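3.2 Workcell and wrist view

The arm was assembled in the shared workshop at Pudcombe by members working in the evenings, and the cell had to fit between benches already in use. Black aluminium extrusion borders the wooden work surface and carries the brackets and mounts. A horizontal rail along the back edge serves as the reference for calibration. The joint controllers run the Plurna firmware, and grasp planning is done on a desktop machine under the bench.

A small camera sits at the wrist and looks out past the two fingers. We kept both fingertips in view on purpose, so that the offset between the gripper and the target could be measured in the image itself. The cost is that the fingers hide part of the near surface. Figure 4 gives the wrist view with the gripper open and a small spice jar standing on the table ahead of it.
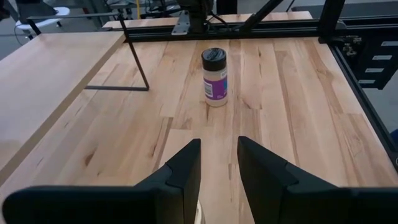 Figure 4. Wrist camera view before the approach, fingers open. The target is a cylindrical jar with a black lid and a purple and white label.

The approach is carried out in 2 stages. In the first, the arm moves at a fixed height until the centre of the target lies on the line midway between the fingertips. In the second, it descends and advances together, and the image is checked again after each step. The fingers close when the estimated distance falls below a set value, or when the step limit is reached, in which case the attempt is logged as a failure.

Pale wood was a harder background than expected. The edge detector picked up the grain as well as the outline of the object, and cloudy containers with pale contents gave a weak boundary below the lid. Following a suggestion by Dolores Whitlock, the lid and the label are now found separately and the body is fitted between them. All 530 attempts reported in Section 4 use this method, 160 of them with the room lights dimmed.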